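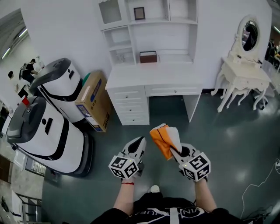
Subject: Re: [theater-nurses] Torkel retractor sets, worth the switch?
Date: 2026-08-14

Hello all, and thank you for the kind notes about my knee!

> We are looking at the Torkel retractors for our spine room. Does anyone
> use them day to day? Our old Conus set is getting stiff at the hinges.

We've had two Torkel sets at Civholm since April, and I've grown fond of them. The ratchet lets go smoothly and the handles are kinder to small hands like mine – my old ones left a dent in my palm by lunchtime. The tray holds eight blades, and five of those get used over and over while the rest mostly keep each other company.

My one grumble is the little locking screw. It has to come out for cleaning, and it loves to hide under the tray liner, so do warn your sterile processing folks before the first set goes down to them. Ask the rep for spare screws too. Ours took five weeks to arrive.

I'm happy to send our count sheet if you'd like it – just write to me off list.

Warmly,
Joshi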